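Blog > Family > Talking and Listening

Raising two languages in one house, four years on

February 15, 2023 – by Clementina Torres

My daughter asked me for "more pão with butter" this morning, with the Portuguese word dropped into the English sentence as if it had always lived there. She is four. She has heard Portuguese from me since the day she was born and English from her father and nearly everyone else. I get asked about it often enough that I decided to write down how it has gone so far, including the parts that went badly.

I grew up in a Portuguese-speaking house in a town where very few other people spoke it. My parents gave up on it when my brother started school. His teacher told them he would fall behind, and they believed her. I can't blame them. They worked nights and they were tired, and English was easier for us kids. By the time I was ten I answered everything in English, and by the time I was fifteen I had trouble following my grandmother on the phone. I learned it properly in my twenties, with a textbook and a tutor named Horácio Moreira who corrected every single vowel.

So when I was pregnant I already knew what I wanted. I would speak Portuguese to the baby all the time, and my husband would speak English.

The first year was the easy part

A baby doesn't answer back. I talked through diaper changes and grocery trips and I felt good about it. I had one problem, which was that I didn't know the baby words. I had learned the language as an adult, so I could discuss a lease or a train delay, but I had no idea what you call a pacifier or a burp cloth, or what you say when somebody bumps her head. I called my aunt for those. She laughed at me and then sent long voice messages full of them. I still have the messages saved.

Songs were the other gap. I knew two lullabies all the way through. I sang those two for a year.

The second year was slower

My daughter started talking later than the other kids in her playgroup. At eighteen months she had a handful of words, mostly English, and her pediatrician asked whether we were "still doing the two languages." I went home and lay awake over it. Then I asked for a referral, and we saw a speech therapist named Sofia Barreto, who asked me to write down every word she used in either language, animal noises included. When we put the two lists together she was fine. She had simply split her words between two drawers, and everyone had been looking in one of them.

That was the most useful appointment we had in those years. If you are worried, I would say get the referral and make the lists. I am not a professional and I can't tell you what your own child needs. A list gives you something to hand over besides a feeling.

She said her first full sentence in Portuguese a few months later. It was "não quero banho," which means "I don't want a bath."

Where the words come from

I used to think that books would do most of the work. We do read every night, and I have spent more than I want to admit on shipping. But most of her Portuguese has come from playing and from food. When we read, I talk and she listens. When we play kitchen she has to tell me what she is making, ask me if I want more, and complain when I eat it wrong.

I noticed this at two and a half. She would cook and I would be the customer, and I only understood Portuguese. That was the rule of the restaurant. If she asked me something in English, the customer looked puzzled and waited. She never minded it there, though she minded it very much at the dinner table. So the kitchen words came first, and they have stuck the best: hot, cold, spoon, careful, it's ready, wait a minute. 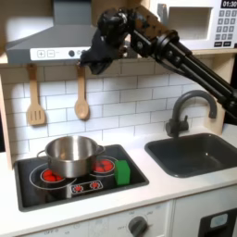
Play kitchen with the gray range hood, and the microwave on its shelf.

The microwave is a good case. The word in Portuguese is "micro-ondas," and she can't be bothered with the middle of it, so for most of last year she said "micondas." My husband says it that way now too. I let it go. I correct very little these days. If she says something wrong I say it back the right way in my answer and keep going, which was Sofia's advice. Horácio would not approve.

"Mais" and "menos" were two more that came through play. She learned plus and minus as more and less, from turning pretend stoves up and down, long before she had any use for them as math.

What didn't work

Flash cards did not work. I bought a box of 252 of them, and she used them as plates.

Cartoons worked a little. She will watch anything in any language, but I never heard her use a word that came only from a screen. The shows did help me, since I finally picked up some of the children's vocabulary I was missing.

Pretending not to understand her outside of play was a mistake. I read that you should do it, and I tried it for two weeks when she was three. She knew perfectly well that I understood. I spoke English to the mailman in front of her every day. One afternoon she wanted help with her shoe and I stood there saying "como?" until she cried, and I quit that night. Now when she speaks English to me I answer in Portuguese, and we go along like that, each in our own lane. Sometimes she switches over and sometimes she doesn't.

I also tried to start a Saturday-style playgroup with other Portuguese-speaking parents. Four families came the first time. The kids took one look at each other and spoke English for two hours, and so did the parents after the coffee came out. I did make one good friend from it, Sofia Lobo (yes, another Sofia), and our daughters now see each other most weeks. Their shared language is English. I've made peace with that.

My husband's side of it

People ask about this more than anything else. He didn't speak a word of it when we met. For the first year he felt left out of some of our conversations, and he told me so, and we argued about whether I should translate. We settled on this: if all three of us are deciding something, it gets said in English too. If I'm just telling her to find her socks, it doesn't.

He has picked up a lot by standing nearby. He understands nearly everything I say to her, at roughly a four-year-old's level – and they are neck and neck, so that will change soon. His accent is terrible and she corrects it.

Grandparents

My mother is the surprise in all this. She had not used the language with a child in thirty years, and in the beginning she spoke English to my daughter out of habit. I asked her to switch and she said she felt silly. Then one day they were shelling beans together and I heard her explaining the whole job in Portuguese, slowly, with words I hadn't heard since I was small. I stayed in the hallway. They call each other every evening now. The calls are mostly about what each of them had for dinner.

She told me last September that she wished she had not listened to my brother's teacher. We had never talked about it before.

Where we are now

My daughter's English is stronger and it will stay stronger. She starts kindergarten next fall and I expect the gap to grow. A neighbor of ours, Aksel Riis, raised three kids with Danish and English, and he warned me that the first year of school was when his oldest stopped answering him in Danish. He kept talking anyway. She is grown now and she writes to him in it, with mistakes.

That is more or less my plan. I'll keep talking. We are saving up to spend a summer month near my aunt, and I've put aside $400 for it so far, which won't get us far past the airport. I want her to hear other children say these words. Right now I think she suspects that Portuguese belongs to me, her grandmother, and the butter.

If you are doing this with a language you learned as an adult, I would like to hear from you, especially about rhymes and counting songs. I am up to five lullabies and I need more.

Filed under: Bilingual Kids, Preschool Years, Family Life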